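Home | Shop | Repairs | Trade-ins | Jobs | Find us

Print this page | E-mail this page

Posted Thursday, November 10, 2022

Wanted: someone to put phones back in their boxes

Stistside buys and sells used phones out of a long, narrow shop on Villanueva Street, with a back room that is longer and narrower still. We are looking for a part-time packing and returns assistant to work in the back room, where the heating is better and the conversation is worse.

The job is simple to describe. A phone comes in, either by mail or over the counter. Somebody at the front bench checks it, wipes it and decides what we can ask for it. It then comes to you, and you find it a box. If it arrived with its own box, you make sure the two still belong together. If it didn't, you go to the shelves, where we keep every decent box that has come through the door in the last few years, and you find one that matches the model and the color. A blue phone in a copper box will be sent back by the customer with a note. We have kept some of the notes.

After that you add the paperwork, close the lid, tape the shipping carton and put it on the cart for pickup. Then you do it again. On a normal day the back room sends out 34 parcels. In the week after a big new model comes out, when everyone in town decides at once that their old phone is garbage, the number is best not looked at until Friday.

What you'd be doing, in more detail:

- Opening trade-in parcels without stabbing what's inside. Scissors live on the table and go back on the table.
- Matching handsets to boxes, and boxes to the stock list, which was set up in May by someone who believed in abbreviations and has since left.
- Checking the inside of every box before it goes on the shelf. People leave things in there. We have found SIM cards, a baby tooth and a parking ticket, paid.
- Sorting boxes by maker, then size, then condition. "Condition" means one of three words and we will teach you the three words.
- Breaking down cardboard, of which there is a lot. There will be more by the time you finish reading this.

Most of the work happens at a table. You can stand at it or sit at it, and we have a stool at the right height plus two at the wrong one. The rule is one order on the table at a time, and anything that isn't part of that order gets pushed to the back. This rule is the only thing in the shop everyone agrees on, and it is broken by lunch. 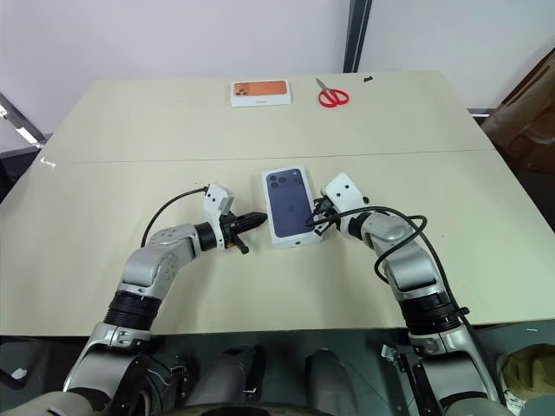

Box lids matter more than you might think. Customers will forgive a scratch on the phone that we told them about. They will not forgive a crushed corner on a box they plan to put in a drawer and never see again. So we ask you to handle the boxes as if they were the expensive part. For some of the older models this is close to being true.

You do not need to have worked with phones. Tsegereda Feyisa, who runs the back room and will be training you, came to us from a bakery and says that the main difference is the smell. You do need to be able to tell one triple camera from another triple camera, or be willing to learn, and to stay reasonably cheerful when the makers bring out a fourth shade of purple.

You'll probably like it here if you are the person in your family who wraps the presents. You'll probably not like it if you need music on all day, as we have tried this and there were incidents. Phones ring in the back room all the time, though rarely for you.

Hours and pay

The job is 33 hours every two weeks, spread over weekday mornings. We start at 7, which is negotiable in the sense that you can ask. Pay is by the hour and we'll tell you the rate when you call, before you've bothered to iron anything. After your third month you also get a $350 credit toward any phone in the shop. You may choose its box.

There is a paid trial morning for everyone we're serious about. You'll pack real orders alongside Tsegereda, she'll ask you to find a box that she already knows we don't have, and we'll see how long you look before you say so. Sooner is better.

How to apply

Send a short e-mail to the shop through the link at the bottom of this page, or bring a note to the counter. We don't need a full resume. Tell us which mornings you can work, what you've done before that involved being careful, and whether you can lift a full carton onto a waist-high cart. Please don't attach a photo of yourself. A photo of a drawer you're proud of is fine and has helped people in the past.

Come to the side door on Govitz Lane if you're invited in. The front door sticks in cold weather, and two earlier candidates assumed it was a test.

We'll close the listing when we've found somebody, and we answer everyone, including the people who write to ask if we'd like to buy their phone. (Yes, usually. Use the trade-in form.)

Print this page | E-mail this page | Back to Jobs

Also on this site
- Saturday counter help, Stistside
- Screen repair bench: position filled
- Trade-in form and what to wipe first
- Empty boxes: which ones we still buy
- Our new stock list from Stindura, and when it will work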